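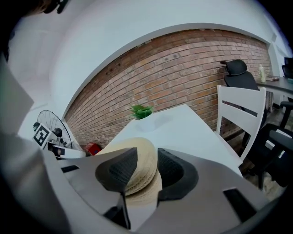
6 Comparing Finger Pads on the Hand-Held Gripper

6.1 Scope

This section covers the comparison of two finger pad sets, Bristel and Carretero, on the Ulus hand-held gripper. Complete the calibration in Section 5 before you start. The procedure applies to woven and coiled items such as placemats, trays and shallow baskets. For rigid items, use Section 7.

Run the full procedure with one pad set, then repeat it with the other. Do not mix pad sets within a run. The left and right grippers must carry the same set.

6.2 Before You Start

1. Clear the path between the pick position and the table. Route power cords away from the walking area.
2. Check that both pads are seated flat against the fingers. Press each pad at the tip and at the root. A pad that rocks must be removed and seated again.
3. Wipe the textured face of each pad with a dry, lint-free cloth. Do not use alcohol on Carretero pads.
4. Inspect the marker faces. Replace any face that is scratched, lifted at a corner or marked with ink.
5. Open and close the jaws fully 4 times. Travel must be smooth in both directions.
6. Start the Olimwood logger and wait for the status line to read READY. Enter the pad set in the Notes field before the first trial. The field is locked once recording begins.

NOTE: The logger does not detect the pad set. If the Notes field is left blank, the run is saved as UNSPECIFIED and is excluded from the comparison report.

6.3 Single-Gripper Test: Stacked Mats

Use this test to check how well the pads hold several thin layers that can slide over each other.

1. Place the stack flat on the table with its edge overhanging by a thumb's width.
2. Bring the gripper in level, with one finger above the stack and one below.
3. Close until both pads touch the weave. Pause, then close further until the stack stops shifting.
4. Lift clear of the table and turn the gripper until the stack is upright.
5. Hold the position for 31 seconds. Watch the lower layers. Slip normally starts there and can be hard to see from above.
6. Return the stack to the table and open the jaws slowly.
7. Enter the result: HELD, SLIPPED or DROPPED. Record SLIPPED if any layer moved relative to its neighbors, even if the stack as a whole stayed in the jaws.

Square the stack by hand between trials. Uneven edges reduce the contact area and make the results hard to compare.

CAUTION: Do not increase closing force to recover a slipping stack. The outer mat can crease under the pad, and a creased mat must be taken out of the test set.

6.4 Two-Gripper Test: Round Basket

Use this test to check grip on a curved wall when the load is shared.

1. Put on the shoulder straps and fasten both buckles. Adjust until the straps lie flat with no twist.
2. Take one gripper in each hand. Keep sleeves and cuffs clear of the marker cubes.
3. Stand facing the table with the basket in front of you.
4. Bring the grippers to opposite sides of the basket. Place one finger inside the wall and one outside on each side.
5. Close both jaws together. If one side closes early, the basket will turn toward it. Open both and start again.
6. Lift the basket and step back from the table. Hold it in front of you with your forearms extended.

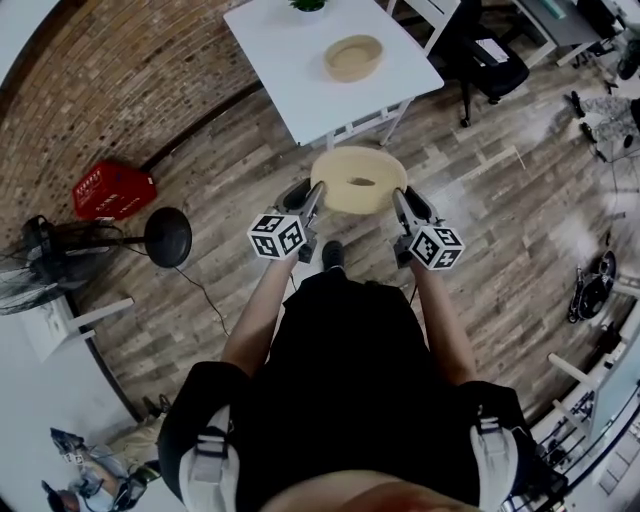
7. Keep the rim level and hold for 31 seconds. Small corrections at the wrist are acceptable. Do not brace the basket against your body.
8. Step forward, lower the basket onto the table and open both jaws before drawing back.
9. Enter the result for each side separately.

Tracking is lost when a marker cube is turned away from the head camera for too long. The logger shows TRACK L or TRACK R for the side affected. A trial with either message is void and must be repeated.

NOTE: Work at an even pace. Fast lifts hide the difference between the pad sets because the basket swings and loads one side more than the other.

6.5 Changing the Pad Set

1. Stop recording and close the run. Set both grippers down with the jaws open.
2. Push the pad toward the fingertip until it releases. Do not pry it from the side.
3. Slide the new pad on from the tip until it stops.
4. Repeat for the remaining pads.
5. Repeat the jaw zero in Section 5.3. The two pad sets differ in thickness, and the old zero gives a false opening width.
6. Start a new run. Do not append to the previous one.

Replace a pad after 325 closing cycles or when the texture is visibly smooth at the tip, whichever comes first. The cycle count is shown on the logger under Hardware > Pads and must be reset by hand.

6.6 Reading the Comparison Report

The report lists held, slipped and dropped trials for each pad set, with opening width plotted against time. A flat line during the hold indicates a stable grip. A slow fall means the weave is compressing, and is normal for soft baskets. A sudden step means that a layer or strand has moved. Check any trial with a step that was entered as HELD.

Do not combine the mat and basket results into one score. A pad set that does well on stacked layers may do poorly on a curved wall.

6.7 Common Faults

Jaws close but the logger shows no change in width: a marker face is covered or dirty. Clean it and repeat the trial.

Width reading drifts with the jaws at rest: the jaw zero was not repeated after a pad change. See 6.5, step 5.

Strands catch on the pad edge: the pad is not fully seated. Remove it and check the root for debris.

Section revised in February by Yolanda Cifuentes. The hold time in 6.3 and 6.4 replaces the value printed in revision 2.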